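Trarkuvley counts its signatures again

The petition against closing the maternity unit at Trarkuvley needed 1,000 valid names to force a council debate. It was handed in with 3,156.

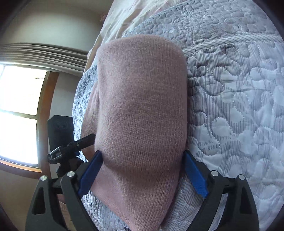

Naveed Orakzai doubts the total will stand, as the rules exclude anyone living outside the two wards named in the order. Almost 400 entries give a Nernov address - a town served by the unit but run by a different council.

Zarmeena Baloch, who drafted the text, accepts the exclusion. Her case rests on clause 2, which requires a travel study before any closure. The council has yet to publish one. The debate is listed for January.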